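Dabbas Living Room Tidying Set

Welcome! Dabbas is a collection of short episodes of everyday living room tidying: blankets, throw pillows, books, loose cards, all the stuff that drifts onto chairs by the end of a week. We had a great time putting it together and hope you find plenty to do with it.

What's in it

473 episodes across 8 rooms, split into 67 held-out episodes for testing and the rest for training. Each one comes with a plain-text note naming the furniture, the items out of place and where they should go.

Layout

episodes/ one folder per episode
notes/ the plain-text notes
rooms.txt furniture list for each room
splits/ train and test lists

Labels

"Drape" covers any fabric lying over furniture, folded or bunched (we argued over this one for ages!). "Stack" means one item resting on another.

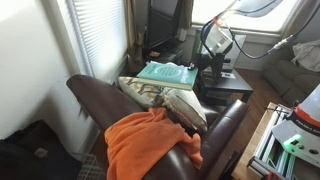 Armchairs are my favorite part of the set, and they get their own tag, seat_clutter. A single chair can need several labels at once: the orange blanket over the leather is a drape, and the teal book lying on the patterned pillow is a stack. Small end tables are tagged separately as surface, even when they stand right behind a chair.

Known issues

Some notes say "cushion" where they should say "pillow". Fixes are coming in May.

Contact

Omar Khasawneh (labels), Hussam Ghanem (files and splits)

Last updated Wed 23 April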